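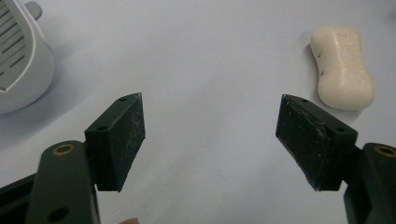 Paula Toma keeps a bag of soap in the bottom drawer of her desk. Most of the bars have been picked up and put down a few hundred times, and a couple of them have gone soft at the corners.

"People ask why we don't use blocks," she said. "Blocks are fine. Everybody can pick up a block."

Toma leads a small manipulation group at Gornham, where for the past two years she and Gwenaël Rolland have been working on one question: when a robot learns a task from recordings made with a hand-held gripper, which parts of the recording does it learn from? The group's latest result, which they presented internally in January, is that the seconds before contact count for a good deal more than they had assumed.

The method is simple to describe. A person holds a gripper with a camera mounted on it and does the job by hand, opening and closing the fingers. The video and the finger positions go into training. Later a robot arm carrying the same kind of fingers tries the job on its own. The group has 2,855 recordings of this kind, made by 6 people on tables at Gornham and at a second site in Prestirthorpe.

Rolland wrote the training code, a package the group calls Veren. He said the first version trimmed every recording so that it began shortly before the fingers touched the object.

"It seemed sensible. You have a person moving over a white table and nothing is happening. I thought of that as dead time," he said. "So I cut it. Then the policy would come down next to the soap and close on air, and it would do it again from the same place."

With the approach left in, the arm began to correct itself on the way down. Toma was careful about how far she would take that. The effect was clear for small, low objects and weak for larger ones. On cups, she said, trimming made no difference they could measure.

Soap turned out to be the hardest thing on their list. It sits low, it slides, and a bar with a narrow waist can be gripped well at the middle and badly at the ends. A person sees this at once and turns the wrist before coming in. In the trimmed recordings the turn had already been made by the time the video started, and the policy had nothing to learn it from.

"You were throwing away the decision and keeping the result of the decision," said Perrine Charpentier, who joined the project in its second year and did most of the labeling. She went back through the soap recordings and marked the point where each person began to rotate the tool. In many of them it came well before she expected, with the fingers still wide open.

Charpentier also found differences among the people recording. Gilles Caron tends to line up first and then move in a straight line. Ginette Marchal moves and turns together. The group tried training on each of them alone, and then on both. The mixed set did better than either, though Rolland said he would want to see it repeated with more people before calling it a finding.

"We had one good comparison. One is a start," he said.

The finger pads were a separate problem. They are black, they scuff, and the surface starts to come away along the edges with use. For a while the group replaced them as soon as they looked bad. Marchal argued against it, on the grounds that the arm would have to work with worn pads too. They now keep a pair on until the grip itself suffers, and log each change. There have been 17 changes so far.

Did the wear affect the results? Toma said she doesn't know. The log was not kept in the early months, so the older recordings can't be sorted by the state of the pads. She regards that as the main gap in the work.

"I would start the log on the first morning if I did it over," she said. "It takes a minute. We just didn't think of it."

The robot arm used for testing is named Obi. It was running a soap trial on the afternoon of the interview, with Caron resetting the bar after each attempt and writing the outcome on a sheet of paper. He turns the bar to a new angle every time, following a printed list so that he doesn't fall into a habit.

The next set of recordings will be made at Prestirthorpe, on darker tables and under less even light. Rolland expects the approach to matter there as well, but he has already changed Veren so that the length kept before contact can be set from 2 seconds upward. Charpentier is writing the labeling instructions. Toma has ordered more soap.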